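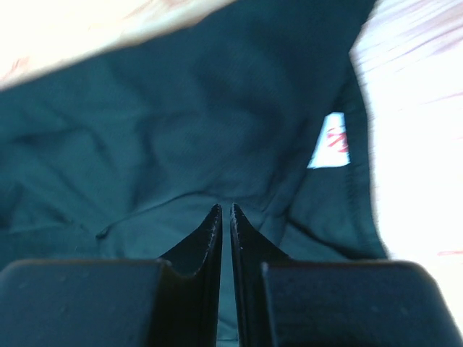 Dark teal fabric, bunched and folded.

Skedel Color Names

Skedel is a word list of color names that people use for household cloth. It pairs each name with the plain color group it was filed under, such as blue, green or gray. Names that fall between two groups, like teal and petrol, carry both.

Contents
names.csv: one name per line, with group and source
groups.csv: the 31 color groups
notes.txt: spelling choices and merged entries

Sources
Names were typed in from old mail-order price lists kept by Elin Gethin. Lists in languages other than English were left out. Trade names that give no hint of the color are marked "opaque" in the last column.

Known problems
Brown is thin compared with blue. Eight names have no group yet. "Duck egg" appears twice with different groups, and both lines are meant to stay.

Changes
June: merged "grey" into "gray", fixed 51 typos, dropped the empty shade column.

Use
Free to copy and change. Please keep the source column. Send corrections to Rhodri Dafis with the line number and the old and new text.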